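Clukdale to Switch 409 Households to Sorted Recycling in July

Clukdale will end single-bin recycling collection in the Kirkgate district in July and replace it with a two-stream system, according to a service notice issued by the town's public works department. The change applies to 409 households on the Kirkgate route. Collection days stay the same.

Under the new rules, paper and cardboard go in one bin and rigid containers in the other. Paper cups coated on the inside are treated as a separate item and will be accepted only at the Curnemel transfer station.
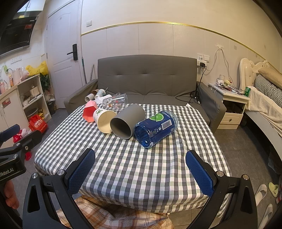 Aarti Khurana
Staff Writer, Public Services

Published Sunday, April 10, 2022

The department attributes the change to contamination. Loads from Kirkgate are tipped at Curnemel, where a sample from each truck is sorted by hand and weighed. The contract with the station's operator, Yagi Materials, allows a maximum of 11 percent non-recyclable material by weight. Loads above that limit are charged at the landfill rate. Kirkgate loads averaged 25 percent over the winter sampling period.

Coated cups account for a small part of that weight but cause a disproportionate share of the handling problems, the notice says. Most paper cups sold for hot drinks have a thin plastic lining bonded to the inner wall. In a standard pulper the outer fiber breaks down in minutes while the lining comes away in sheets and collects on the screens. The line then has to be stopped and cleared.

Curnemel will store the cups separately and bale them for a mill that runs a longer pulping cycle. Yagi requires a minimum of 3,000 pounds per shipment, and the department does not expect to reach that quantity every month. Cups will be held under cover until a full load is available. Cups left outdoors absorb water, and the mill deducts for moisture above the contract limit.

Plastic containers remain acceptable at the curb if they carry a resin code of 1, 2 or 5. Drink bottles should be emptied and may be crushed. Labels can stay on. The optical sorter at Curnemel reads the plastic through most printed films, although a full-length sleeve can cause a bottle to be rejected — the department asks residents to remove sleeves that cover the entire bottle.

Rigid cups and tumblers meant for repeated use are not accepted in either bin. They are often molded from mixed or unmarked plastics that the station has no buyer for. Residents can place them in household trash or, if they are undamaged, bring them to the reuse shelf inside the Curnemel gatehouse.

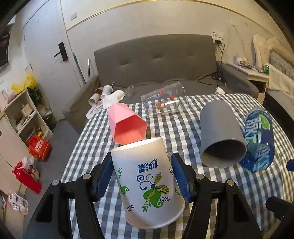 What residents need to do

Each household on the route will receive one new bin with a yellow lid during the last two weeks before the changeover. The existing green-lidded bin will be used for paper and cardboard. The yellow-lidded bin is for plastic, metal and cartons. Both should be set out on the usual collection day with at least two feet of clearance between them, which the truck's side loader needs.

Containers do not have to be washed with detergent. A short rinse is enough. Caps should be screwed back on plastic bottles, since loose caps fall through the first screen and are lost as residue.

Bins found to contain the wrong material will be tagged and left uncollected until the next scheduled pickup. There is no fine. A household tagged three times within a year will be contacted by the department and may be moved to bag collection.

The Curnemel station accepts coated cups during regular gatehouse hours at no charge. Cups should be empty, with lids and straws removed, and may be stacked. Businesses in Kirkgate that serve drinks must register before using the drop-off and will be assigned a separate container.

The department will review sampling results after six months. Extension of the two-stream system to the remaining routes in Clukdale depends on that review and on the delivery schedule for a second split-body truck.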